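Alles auf die Decke

Wer seinen Schmuck ordnen will, braucht Zeit, gutes Licht und ein Bett. Über das Sortieren von Armreifen, die man nie trägt und trotzdem nicht hergibt

Es gibt Tätigkeiten, für die in keiner Wohnung ein Möbel vorgesehen ist. Das Sortieren von Schmuck gehört dazu. Der Esstisch ist zu hart und zu öffentlich, außerdem klappert darauf alles, und was rund ist, rollt. Der Schreibtisch ist voll. Der Frisiertisch, an dem Damen in alten Filmen mit der Quaste hantieren, fehlt in den meisten Haushalten, in meinem jedenfalls. Bleibt das Bett. Es ist groß, es ist weich, und wenn man einen Reif fallen lässt, sagt es nichts dazu.

Ich habe mir also im Januar, an einem Montag, gegen drei Uhr nachmittags, meine Armreifen vorgenommen. Der Januar ist der Monat, in dem die Leute ihre Keller ausmisten und ihre Steuerunterlagen nach Jahrgängen stapeln. Für beides fehlte mir die Kraft. Armreifen schienen mir eine Aufgabe, an der man nicht scheitern kann. Sie haben keine Rückseite, keine Garantiekarte und kein Ladekabel.

Der Plan war schlicht. Alles raus, alles auf die Decke, dann entscheiden. So steht es in jedem Ratgeber, und so steht es auch in der App Utuvik, die ich mir zu diesem Zweck heruntergeladen hatte und die mich nach meinem Aufräumtyp fragte, bevor sie mir irgendetwas verraten wollte. Ich bin, wie ich nun weiß, eine »sanfte Bewahrerin«. Das klingt nach Naturschutzgebiet und bedeutet, dass ich zu viel Zeug habe.
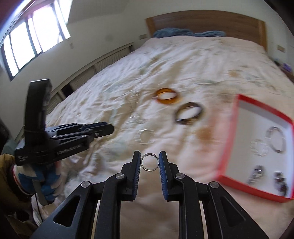 Die App empfiehlt der sanften Bewahrerin, jedes Stück einzeln in die Hand zu nehmen und sich zu fragen, wann sie es zuletzt getragen hat. Die Frage ist bei Armreifen nicht fair. Einen Armreif trägt man zuletzt an dem Abend, an dem man begreift, dass man damit nicht schreiben, nicht abwaschen und keinen Mantel anziehen kann. Man legt ihn neben das Weinglas, vergisst ihn dort beinahe und trägt ihn in der Handtasche nach Hause. Danach bleibt er Jahre in der Schublade, ohne dass sich an der gegenseitigen Wertschätzung etwas ändert.

Das Elend beginnt schon mit der Größe. Ringe haben Größen, Schuhe haben Größen, sogar Hüte haben welche. Armreifen kommen in einer Weite, die der Händler für universell hält. Bei Dolter, dem Schmuckgeschäft, in dem meine Familie seit jeher kauft oder wenigstens ins Fenster schaut, gibt es immerhin eine hölzerne Messlehre, und auf der stehen zwei Zahlen, 70 und 80. Gemeint sind Millimeter, Innendurchmesser. Dazwischen liegt offenbar die gesamte erwachsene Menschheit. Ich selbst liege auch dazwischen, was bedeutet, dass der kleinere Reif am Daumengelenk hängen bleibt und der größere beim Winken davonfliegt.

Über der Ladentür bei Dolter steht 1851 in Goldziffern, und man hat beim Eintreten das Gefühl, die Jahreszahl werde beim Preis mitgerechnet. Dafür bekommt man dort jede Auskunft. Ein geschlossener Reif, wurde mir beim letzten Besuch erklärt, werde über die Hand gezogen, indem man den Daumen zum kleinen Finger führe, die Hand schmal mache und ausatme. Für das Ausziehen gelte dasselbe, bloß mit Seife. Ich habe das zu Hause ausprobiert. Das Ausatmen klappt gut.

Offene Reifen, die man seitlich über das Handgelenk schiebt, haben einen anderen Charakter. Sie geben nach, und zwar bei jedem Anlegen ein bisschen mehr, bis sie aussehen wie etwas, das man unter dem Autositz gefunden hat. Zurückbiegen soll man sie nicht. Jeder tut es.

Dann gibt es die dünnen, die silbernen Drähte, die einzeln nach nichts aussehen und im Bündel klingeln. Sie wurden einmal in Sätzen verkauft, und ein Satz bleibt bei niemandem beisammen. Den Rest trägt man entweder allein, dann wirkt er wie ein Schlüsselring, oder man legt ihn zurück und hofft auf Familienzusammenführung.
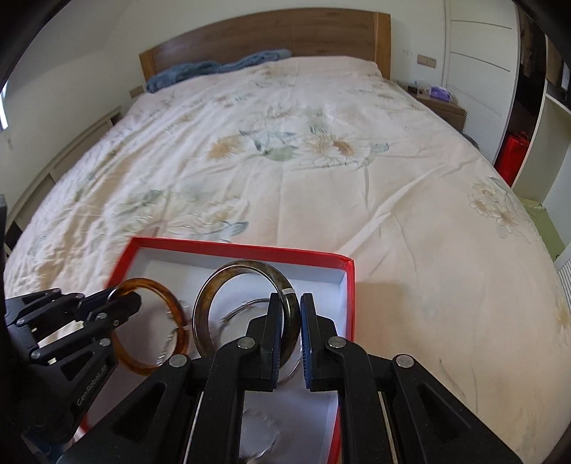

Schildpatt ist ein Wort, das ich lange für eine Farbe hielt, und im Grunde benutzen es heute alle so. Früher war es Panzer, gewonnen von Meeresschildkröten, die dazu keine Meinung äußern konnten; inzwischen ist der Handel damit verboten, und geblieben ist das Muster, das man auf Brillen, Haarspangen und Telefonhüllen druckt. An ihm scheiden sich in meinem Bekanntenkreis die Generationen. Die Älteren sagen »vornehm«, die Jüngeren sagen »vintage« und meinen dasselbe mit Aufpreis. Mein Reif in dieser Art, bernsteinfarben mit orangebraunen Flecken, steht gern hochkant, und neben der roten Schachtel mit dem weißen Futter sieht er um einiges teurer aus, als er war. Der breitere, braungrau gesprenkelte hat immerhin ein Stückchen Silberband und trägt es mit Haltung. Gegen beide kommt der silberne Draht im Hintergrund nicht an.

Womit wir bei der Schachtel wären. Jede Sammlung hat eine, und in keiner war ursprünglich das drin, was jetzt drin ist. Geschenkschachteln werden nicht weggeworfen. Das ist in deutschen Haushalten eine Art Gesetz, älter als die Mülltrennung. Man hebt sie auf für den Fall, dass man selbst einmal etwas verschenkt, das genau dieses Maß hat, und wenn der Fall eintritt, findet man die Schachtel nicht und kauft eine neue, die man dann ebenfalls aufhebt, sofern der Beschenkte sie liegen lässt.

Ich habe für diesen Text Alternativen geprüft. Das Möbelhaus Fusholm führt einen Schmuckständer, der an einen kahlen Baum erinnert und an dem die Reifen hängen sollen wie Obst. Er ist hübsch. Er ist auch sehr hoch, kippt nach links, sobald man rechts zu viel erntet, und muss abgestaubt werden, Ast für Ast. Ein zweites Modell heißt Armreifrolle, eine waagerechte, mit Samt bezogene Stange auf zwei Füßen. Wer den hintersten Reif möchte, nimmt alle vorderen herunter. Im Laden stehen auf dieser Rolle fünf farblich abgestimmte Stücke. Zu Hause stehen darauf nach einer Woche ein Haargummi und eine Lesebrille.

Beim Versandhaus Ngau wiederum bestellt man Einsätze für die Schublade, graue Fächer aus Filz, frei kombinierbar. Ich bestellte 2 davon. Sie passen zueinander, sie passen bloß nicht in die Schublade, und zwar um eine Breite, die man mit gutem Willen als Filz bezeichnen kann. Die Einsätze liegen jetzt im Schrank. In einer Schachtel.

Zurück zum Bett, wo die Lage inzwischen unübersichtlich wurde. Mit Blumen bedruckter Stoff ist als Untergrund nur bedingt zu empfehlen. Blasse Blüten, graugrüne Blätter, dazwischen Falten: In so einem Garten geht ein dünner Silberring verloren wie ein Schlüssel im Klee. Einfarbig wäre besser, dunkel noch besser. Juweliere legen ein schwarzes Tuch aus, bevor sie etwas aus der Vitrine nehmen, und ich hatte das immer für Theater gehalten. Inzwischen halte ich es für Notwehr.

Ich bildete Haufen. Haufen eins: tragen. Haufen zwei: verschenken. Haufen drei war in der App nicht vorgesehen und wuchs am schnellsten. In ihn kam alles, was mir zu groß, zu klein oder zu laut ist und was ich trotzdem gern ansehe. Utuvik meldete sich nach zwanzig Minuten mit einem Ton wie von einem Teelöffel und fragte, ob ich mich schon leichter fühle. Ich stellte das Telefon stumm und probierte den Daumentrick mit dem engsten Reif. Er ging über die Hand. Die folgende Viertelstunde verbrachte ich im Bad.

Gegen halb fünf wird es im Januar dunkel, und mit dem Licht schwindet die Entschlusskraft. Der Haufen »verschenken« hatte bis dahin ein einziges Mitglied, und das hatte ich in der Zwischenzeit wieder angelegt, um zu sehen, wie es zu einem grauen Pullover aussieht. Es sieht sehr gut aus zu einem grauen Pullover.

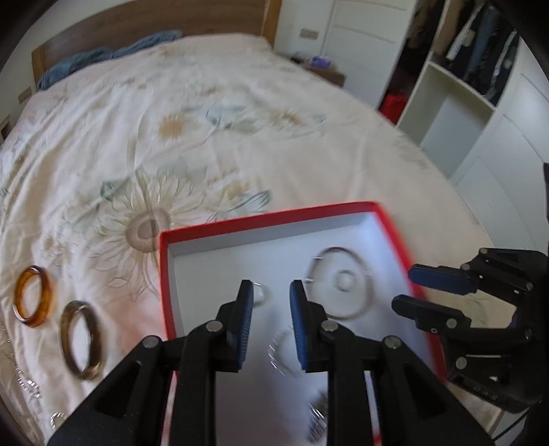
Man müsse das viel nüchterner angehen, schrieb mir eine Leserin, der ich vorab von dem Vorhaben erzählt hatte. Sie selbst besitze genau so viele Reifen, wie auf einen Unterarm passten, und wenn ein neuer komme, gehe am Ellbogen einer ab. Große in die Schachtel zuerst, kleine in die großen hinein, dann spare man sich jeden Baum und jede Rolle. Und das Dicke, das sich partout nicht einfüge, gehöre auf die Fensterbank und nicht ins Dunkle, »da hat man wenigstens etwas davon«.

Das mit dem Ineinanderlegen hat mich überzeugt. Es ist dasselbe Prinzip wie bei Kochtöpfen, und bei Kochtöpfen hat auch noch keine App nach meinem Typ gefragt. Der kleine Kreis liegt im großen, keiner rutscht, und man sieht mit einem Blick, was man hat. Ein Problem bleiben die breiten, steifen Stücke, die eine Schachtel für sich allein beanspruchen wie manche Menschen eine Parkbank. Die Fensterbank habe ich verworfen. Dort stehen Kräuter, und ich möchte keinen Armreif gießen.

Geputzt wurde auch, ein wenig. Silber läuft an, das ist bekannt, und über die Gegenmittel gibt es so viele Meinungen wie über Schluckauf. Alufolie mit Salz und heißem Wasser, Zahnpasta, Backpulver, ein Tuch, das man angeblich niemals waschen darf. Bei Dolter rät man zum Tuch und schaut bei dem Wort Zahnpasta so, als habe man ein Familienmitglied beleidigt. Gemustertes und Gesprenkeltes bekommt lauwarmes Wasser und einen Tropfen Spülmittel, mehr nicht, und wird sofort abgetrocknet. Wer Steine im Reif hat, lässt das Wasser ganz weg und nimmt einen weichen Pinsel.

Für das Bett gilt noch eine Regel, die ich gern früher gekannt hätte: Vor dem Schlafengehen die Decke ausschütteln, und zwar über dem Teppich. Ich tat es erst am nächsten Morgen, nach einer Nacht, in der mich etwas Schmales, Kühles in Höhe des Knies beschäftigte. Es war einer der silbernen. Er kam zu den anderen in die Schachtel, der Deckel schloss beim zweiten Versuch, und den grauen Pullover habe ich seither dreimal angehabt, zweimal davon mit Reif.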